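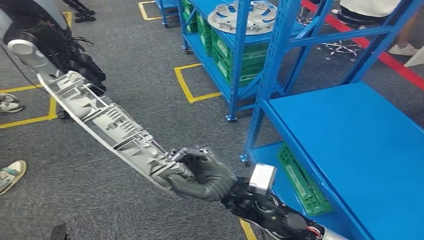

When Piroska Bárány opens her front door she has a toddler on one hip, a sandwich in her free hand and a third child attached to her left ankle. "Come in, come in, step over him," she says, and I do, and for the first few minutes we don't talk about anything I've come to talk about. We talk about whether I want coffee (I do), whether I mind the dog (I don't), and whether I have ever driven 806 miles in one go with four children and a cello.

She has. She does it every May, when the whole family goes to see her mother-in-law in Flisberg, and it was her letter about that drive that made me want to meet her. I'd asked readers how they keep everyone safe and reasonably sane on long car trips, and most of you wrote back with snacks. Piroska wrote back with seven handwritten pages, and snacks didn't come up until page five.

"I used to plan the trip around the driving," she tells me once we're settled at the kitchen table. "How far can we get before lunch, how far before dark. I was proud of how few times we stopped! And then one year, somewhere past Skilholm, I realized I had read the same road sign twice and couldn't have told you what it said. It was four in the afternoon. Everybody in the back was asleep and I was very nearly joining them."

She pulled into the first parking lot she came to, outside a hardware store, and sat there with the engine off. Her husband, who had been dozing beside her, woke up and asked where they were. "I said I didn't know. And I started to cry, which scared the children, so then we all cried, and then we went in and bought a flashlight, because we felt we should buy something."

They stayed overnight in Skilholm that year, and they have stayed overnight there ever since. It adds a motel bill to the trip and Piroska has never once been sorry to pay it. She and her husband switch drivers every two hours now, whether or not the one at the wheel feels tired. She's firm on that last bit. "You can't ask a tired person if they're tired. I'd have said no. I'd have been cross with you for asking."

I told her that my own mother used to fight drowsiness by rolling down the window and singing hymns, and she laughed so hard that the baby started laughing too. She'd tried the window, and the radio, and a bag of very sour candy. "They make you feel busy," she said. "You're still tired, you're just tired and cold and your tongue hurts."

The second thing in her letter was about all the stuff we carry. I'll admit I had never given it a thought. I check that the kids are buckled, and then I pile whatever's left on top of the seats and on the shelf behind them, and off we go. Piroska did the same until she had to brake hard on a perfectly ordinary Tuesday, on the way home from swimming, with a deer standing in the road looking at her. She missed the deer. A can of tomatoes came forward between the front seats and cracked the screen of the radio.

"A can of tomatoes!" she says, holding up her hand to show me the size, as if I might not have met one. "And I looked at it, and I looked at where my daughter's head was, and I went home and emptied that whole car onto the driveway."

Anything heavy now rides on the floor of the trunk, pushed right up against the back of the seat, with the lighter things on top of it and nothing stacked above the seat back. The cello lies flat and is strapped down to the metal loops in the trunk floor. (I had to go out and look at my own car that evening to see if I had loops. I do! I've owned it for years.) Toys in the back seat have to be soft, and books have to be paperbacks. Water bottles go in the door pockets with the lids on.

Her neighbor, Zhuoran Fang, came by while we were talking to return a casserole dish, and since he taught driving for 20 years before he retired, Piroska made him sit down. He took his coffee black and was a good deal quieter than either of us. I asked him what he'd tell parents if he could tell them only one thing.

"Leave more room," he said. I waited for the rest, and eventually there was some. "People with a full car drive it like an empty car. It's heavier. It takes longer to stop. You have six people and their luggage, so leave more room in front of you, and if somebody cuts into that room, let them have it and make some more."

He also wants everyone to check their tires before a long drive, in the morning before they've gone anywhere, and to look in the manual for the pressure with a full load. On many cars it's a higher number than the everyday one. Piroska hadn't known that until he told her over the fence, and I hadn't known it until that minute. I wrote it on my hand.

By then the littler ones had found us and wanted to show me their travel bags, so we all moved out to the driveway. Each child has a bag that hangs from a hook by the door in between trips. There's a change of clothes in it, a sweater, a coloring book and a card with both parents' cell numbers, plus the number for Grandma in Flisberg. The five-year-old read me his card very seriously, one digit at a time.

Not everything in the system has worked. She once tried a game where the children earned nickels for every quiet mile, and it came to an end before they'd left Roltside, with one child owed a fortune and another in tears over a disputed cough. She tried leaving at three in the morning so that everyone would sleep, and found that everyone did sleep, until five, and that the two people who had to drive hadn't slept at all. "That was the longest day of my life, and I have had four babies."

I asked if the children ever complain about all the stopping. She gave it some thought, wiping jam off somebody. "They used to ask when we'd get there. Now they ask when we'll get to the motel. It has a pool — a terrible little pool, freezing — and I think as far as they're concerned the pool is the vacation and Grandma is something that happens afterward."

The oldest, who's almost fourteen, has begun asking about the front seat, and about learning to drive. Mr. Fang has offered to take her out for her first lessons when the time comes, in the big empty lot behind the old Wróbel bakery. Piroska hasn't decided how she feels about it. She walked me to my car, looked in through the back window at the jack, the folding chair and the 84-ounce jug of detergent sitting up on my back seat, and raised her eyebrows at me. I moved the jug before I left.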